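The tidy-up song and other fairy tales

Is a toy kitchen worth the floor space? Our writer has her doubts

There is a song, apparently, that makes children put their toys away. I have heard it in three playgroups and one dentist's waiting room, and what I have seen each time is a grown-up on her knees, singing, with a plastic aubergine in each hand.

Play food is the worst of it. Bricks go in a box and that is the end of the matter. Play food arrives with a system. The set we were given last October came from Lucero, and the leaflet inside promised 147 ways to play, a figure I would love to see somebody defend. It also suggested that children would "naturally sort" their groceries by type. Mine naturally sorted them under the sofa.

So when the parents' room at Trindenside started running kitchen mornings, with a talk beforehand on storage and "calm play", I went along with my arms folded. The talk lasted 45 minutes. We were told to give every item a home and to put a picture of the item on the home. We were told about Pledarus, who make a wall rack with a hook for each utensil and charge £59 for it, hooks included. A woman behind me asked what happens when a child loses the ladle. You have an empty hook, it seems, and a small daily reminder of the ladle.

I don't doubt that children like playing at cooking. Mine will serve me soup until I beg for mercy. What I doubt is the notion that more kit makes for better play. Look in any catalogue and you will find coffee machines with pods, sushi with separate grains, a baker's mixer that needs its own batteries. A child who wants to make a cake will make it in a hat.

The kitchen mornings, I will admit, were better than the talk. They kept the kit fairly plain, and most of it went out on a low-fuss table with no labels in sight. The proper storage was on the other side of the room and I saw very few people use it. What got used was whatever would hold things – bowls, a basket, somebody's shoe. Fruit went in with crockery. Sauce went wherever sauce goes. By the end of a morning there was a muddle, but a workable one, and clearing it took less time than the song.
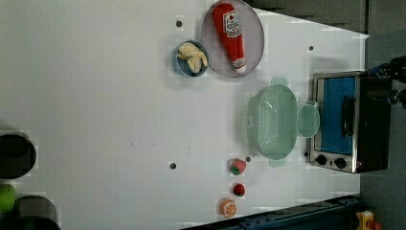 Lunch, more or less: ketchup on the plate, a banana in the blue bowl and fruit waiting below the colander.

I came home and did a cull. The Lucero set went down to what would fit in one washing-up bowl. I kept the fruit, because fruit gets handed round, and anything a child could pour from. I let go of the tiny cutlery, the pretend tins with their peeling paper and 2 whole pizzas that came apart into slices and never once went back together. Nothing was labelled. A friend who swears by the Dostmont drawer units told me I'd regret it, and she may yet be right, as she was about the white sofa.

So far the bowl fills up most evenings, though I am usually the one filling it. I can't claim anyone plays more calmly. There was a fight over a lemon on Sunday that you could have heard in the street. But there is less to pick up, and I have stopped finding peas in my slippers.

The next round of kitchen mornings begins on 1st September, and I have put our names down. I shall be skipping the talk.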